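The ministry's letter had a deadline in it and nothing else that could be called a threat, which is why Godfrey Mutiso doubts it will do much.

"It says 'we expect,'" he says. "I've read a lot of letters that say 'we expect.' The companies have people whose whole job is to answer those letters, and they answer them very politely."

Mutiso spent years drafting rules for the communications ministry before he left to teach. He now follows the fight over online political advertising from the outside, and he doesn't think much of how either side is handling it. The government wants Orkbridge, the country's largest messaging and video platform, to hand over a list of everyone who paid for political ads before last year's regional vote. Orkbridge has offered a summary. The ministry has called the summary unacceptable, and so far it has gone on accepting it.

The summary covers 173 advertisers. Mutiso has been through it more than once and says he still can't tell who most of them are.

"You get a company name and a post office box. One of them is called Parnton. What is Parnton? Is it a person, a shop, a party office? Maybe the platform knows and won't say. Maybe it took the money and never asked. I would find the second one more worrying, and I think it's more likely."

I put it to him that the ministry at least seems to be taking the subject seriously. He laughs at that.

"They discovered it in March. The vote was last year. Where was the seriousness then? Half the parties in that chamber were buying the same ads through the same agencies. If the full list ever comes out, some of the people demanding it will be on it."

He stops short of naming any. When I press him he says he has suspicions and no documents, and that he has watched colleagues ruin themselves by confusing the two.

The claim of foreign interference gets even shorter treatment. Ministers have hinted several times that money came in from abroad, and the public version of their evidence runs to 2 pages. Mutiso has asked for the rest and been told it is sensitive.

"It may be sensitive. It may also be thin. I can't tell from here and neither can you, and I don't see why we should be asked to choose a side on that basis."
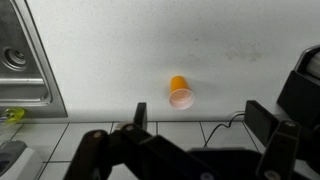
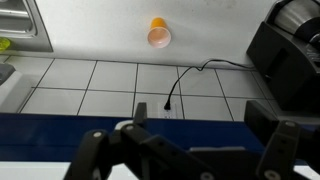 The orange cup on the white counter, in both pictures.

Jabari Gachanja, who handled ad sales at a smaller platform, Akton, until it closed its political desk, takes a different view of what the companies know. I spoke to him by phone after meeting Mutiso, and he was impatient with the idea that the records are lost or never existed.

"There's always a card number," he says. "There's always an invoice. Somebody approved the account. If they tell you it can't be traced, ask them how they collect when a customer doesn't pay."

So why hasn't a single company produced the list? Gachanja says lawyers tell them not to, and the fine for refusing is small enough to treat as a running cost. At Akton, he says, the sales team got 91 requests for information in its last year from regulators, reporters and party officials. It gave a full answer to 3.

"Did anything happen to us over the other ones? No. We got reminders."

When I repeat this to Mutiso later he looks pleased, then less so. He had argued for a bigger fine when the rules were being written, and lost. The version that passed leaves the amount to a panel that has met, by his account, too rarely to fine anybody.

There is a new bill, sponsored by members from Nzioka, that would let the panel block a platform outright for the length of a campaign. Its backers say it would concentrate minds. Mutiso thinks it is worse than doing nothing.

"Who decides? The minister picks the panel. The minister is a candidate. You'd be giving a man running for office a switch to turn off the place where people complain about him. I don't trust Orkbridge, and I don't trust him with that either."

What he would support is duller: a public register, filled in before an ad runs, with a real name and an address someone has checked. Gachanja says the platforms could build it quickly if they were made to. Neither man expects it to be in place for the next campaign.

The ministry did not answer my questions. Orkbridge sent a statement saying it takes transparency seriously and is in constructive talks with the government. I read it aloud to Mutiso, who asked me whether it was dated. It wasn't.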